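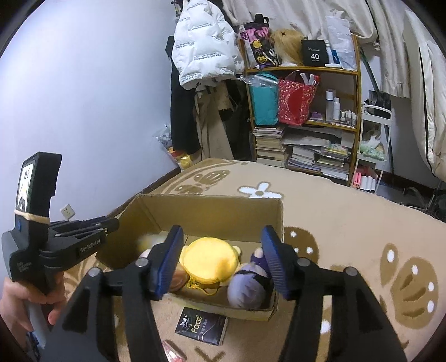 Notes on the finger pads of the two hand-held grippers, written after the cleaning day so that the next person does not start from zero. I changed the pads on both units in the morning and did the bench check before lunch. The wear is always worse on the side that touches fabric, and the ridges fill with fiber. For this reason I now do the last check with plush toys in an open cardboard box and not with the test blocks. With the fingers spread wide, the blue pads come down on either side over the toys, and it is easy to see if one pad sits crooked on its finger. On the blocks I have missed this two times.

2019-10-23
By Mark Anthony Dumlao, Droveck workshop

Print this page | E-mail this page

Procedure as I did it. Power off first. Pull the old pad from the tip end, slowly, because the glue takes paint with it if you pull from the side. Clean the finger with alcohol and wait until it does not smell. The new pad goes on with the ridges across the finger. Press it 12 minutes in the small clamp, no longer, or the edge comes up later.

Then the pivots. Unit A had play in the left arm. I opened the cap and found that the washer was put in upside down, I think by me in the last service. Turned it, one drop of oil, play is gone. Unit B was fine and I did not open it. Please do not open a pivot which has no play.

The Vernirar force gauge shows 700 grams at full close on unit A and 600 on unit B. The difference is larger than I like. I moved the spring on B by 2 turns and it did not change much, so I put it back. Maybe the spring itself is tired. I have asked Dritidano for a new one but they say December.

The elastic band on the neck stays where it is. I took it off one time for cleaning and the cable behind the screen started to move when the hand turns.

Still open: unit B spring. Also the order number for the pads in our list is wrong, the correct one is written inside the lid of the drawer.

Print this page | E-mail this page

Comments (3)

Tan: Did you use the old glue or the one in the white tube? The old one went hard on me.

Mark Anthony Dumlao: White tube. I threw the old one away, sorry that I did not write it.

Tan: Good. I will swap the springs between A and B tomorrow and see if the low number follows the spring.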